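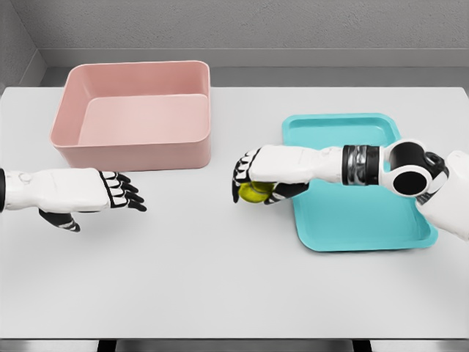 The Cusia is a worm farm for people who have a kitchen, a balcony or a cupboard under the stairs, and no great wish to discuss worms with visitors. It makes compost out of peelings, tea leaves and the half of the lettuce you were always going to throw away. You will need somewhere to put the scraps while you cook, and for that we recommend whatever you already own. An open pink plastic bin with fairly tall walls will do the job, and so will a shallow turquoise tray with a raised rim, although the tray fills up quickly if anyone in the house is fond of melon. The Cusia has no opinion on colour. It comes in dark green, which was the cheapest.

What you get

Two stacking trays, a base with a tap, a lid, a block of coir bedding and a booklet by Meifang Tang, who has kept worms for longer than we have kept accounts. Worms are sold separately. We used to put them in the same parcel and the courier asked us to stop.

Sizes

The Cusia takes up 388 mm by 388 mm of floor and stands a little below knee height, depending on the knee. If you have a garden and a large family, look at the Ander, which has five trays and needs two people to move it once it gets going.

Worms

Tiger worms, in bags of 1000 or 2000. The smaller bag is right for most households. The larger one is for the Ander, or for the impatient. Please don't dig up earthworms from the flower bed to save money. They like deep soil and will leave by the first available exit, generally at night and across the carpet.

Feeding

Start small. A handful of scraps every few days is plenty for the first month, and you should wait until the last lot is mostly gone before adding more. Chop things up if you can be bothered.

They like: vegetable peelings, coffee grounds, crushed eggshell, torn cardboard, old bananas.
They don't like: onions, lemons, anything in vinaigrette.
Never: meat, cheese, cat litter.

The tap

Open it once a week. What comes out is brown, smells of wet woods and should be let down with ten parts water before it goes near a tomato plant. Label the bottle. Rahel Hollenstein in our packing room did not label the bottle, and her brother-in-law still brings it up at Christmas.

Does it smell?

It smells of soil when it is happy. If it smells of anything else you have overfed it, so stop for a fortnight and mix in some dry cardboard. Tiny flies mean the same thing. A buried teaspoon of food attracts far fewer of them than a heap left on top.

Delivery

Trays and stands go out from our Dremosness workshop within five working days. Worms travel separately by first class post and should be opened the day they arrive. From May onwards we hold them back in very hot weather and will email you to say so.

Spares

Lids, taps and single trays are all available. The tap from the old Han model fits the Cusia, but the lid doesn't. Ask for Ailbhe Mac Giolla if you aren't sure which one you have, and tell her whether the feet are round or square.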